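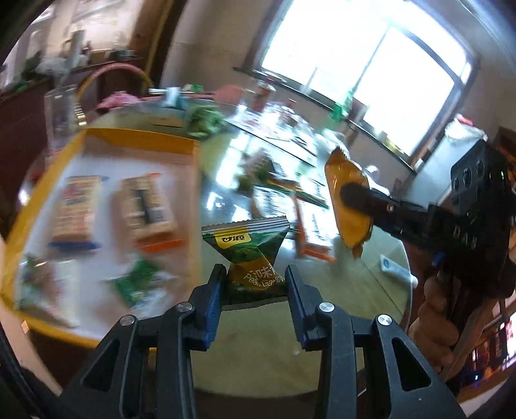 Holding a small green snack packet over the glass-topped table, with the yellow tray to the left.

Choosing what to buy was my half of the project, and Shona Rutherford did the write-up on grip. We had 200 pounds from the Brodham fund, so I wanted to know whether two hand-held grippers were enough or if we'd need a third pair of fingertips in reserve. Pads first, I thought – they're the bit you can swap cheaply! Manouchehr Karimi quoted us 12 pounds a set, and I put down two sets, plus 50 pounds for spare screws and linkages. 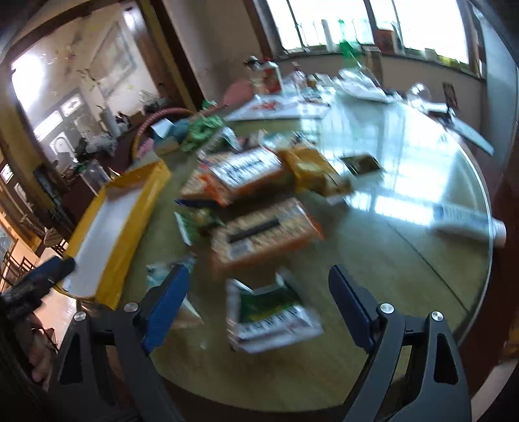 Snacks come out of a separate pot (thank goodness, we do like the garlic peas). The big question was a proper arm from Sallen at 2000 pounds, and there's no way we can stretch to that before December. I've left it on the wish list for next year's group, with the quote stapled behind.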